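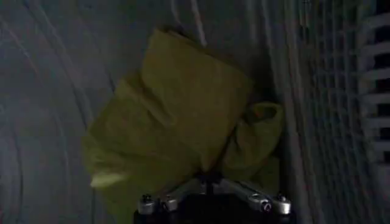

A gripper, open, at the edge of a folded yellow cloth.

Budget for the laundry, then for the robot

Every February I get calls from people who have been given money for a robot and four weeks to spend it. They have a quote for the arm, a quote for the gripper, and a line at the bottom that says "setup." The setup line is always too small. I have worked in equipment planning long enough to have written a few of those lines myself, and I think the order of the spreadsheet should be turned upside down.

Start with the job. If the job is laundry, the first thing to price is the laundry. Cloth is hard on grippers and hard on schedules. A towel that is folded square on Monday's shift is a lump on the next one, and two pieces of the same color lying against each other can look like one piece to a person, let alone a camera. You need a lot of cloth, in different weights and sizes, and you need to replace it. When Usha Nambiar ran purchasing for the Dadari project, she put 1000 dollars a year against fabric alone. Her managers thought that was a typing mistake. She spent all of it.

The second thing to price is the machines the robot will work on. I hear people say they will use an old washer from somebody's garage. That saves a little money and costs a lot of time, because the door is a shape no customer has, the latch is worn, and the spare part takes weeks. Buy current models of the kind your customers own. Buy a washer and a dryer, install both properly, and put labels on them so that notes from different people refer to the same machine.

Then price the room, and I mean the whole room. Power where the machines stand, with cords routed so they can stay there. Baskets, more than one kind. Floor marks, so that a machine that gets bumped can go back where it was. Hye-jin Kwak, who planned the space for Flirano, keeps 30 percent of any equipment budget for what she calls furniture. It includes shelves and the things that go on the shelves. I used to think that was high. I now use the same number.
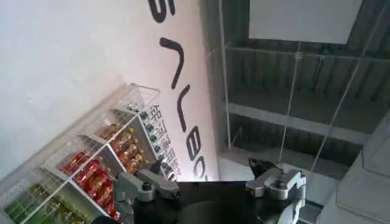 Stocked display shelves beside the work area, with the gripper open.

Shelves are a good test of whether a buyer has thought about the second year. A lab that buys only for laundry has a single-purpose room. When the funding moves to retail or kitchen work, the room gets torn out and built again. A wire rack with bottles and boxes on it is cheap. If it goes in at the start, the same arm can move to another task in an afternoon, and the person holding the budget has an answer when asked what else the money bought.

Damian Kozłowski disagrees with me on this. His view is that a small team should buy for one task and do it well, and that every extra shelf is a thing someone has to restock and dust. He is right about the dust. For a team of two I might even follow his advice. For anyone with a lease longer than a year, I think the rack pays for itself.
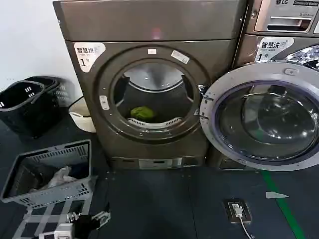 Only after all that would I look at the arm. By then you know how low it has to reach, how far a door swings into its path, and what it has to pick up from the bottom of a drum. Those answers rule out a good part of any catalog. They also give you something to send to the vendors. Aravind Salian sent Essien and Disness the same sheet of measurements and asked both to mark what their arm could not reach. One reply was short and useful. The other was a brochure. He bought from the first.

The objection I hear most is that the grant names the robot and does not name baskets. That is a real problem, and the fix is to write the application differently. Call the line "work cell" and list its contents. Reviewers I have dealt with accept this when the list is specific, and push back when it says "miscellaneous."

I would also hold some money until the room has been in use for a few months. Meenakshi Arumugam holds back her last payment for exactly this, and what she buys with it is never what she would have guessed at the start. Last time it went to a second set of gripper fingers and a better lamp.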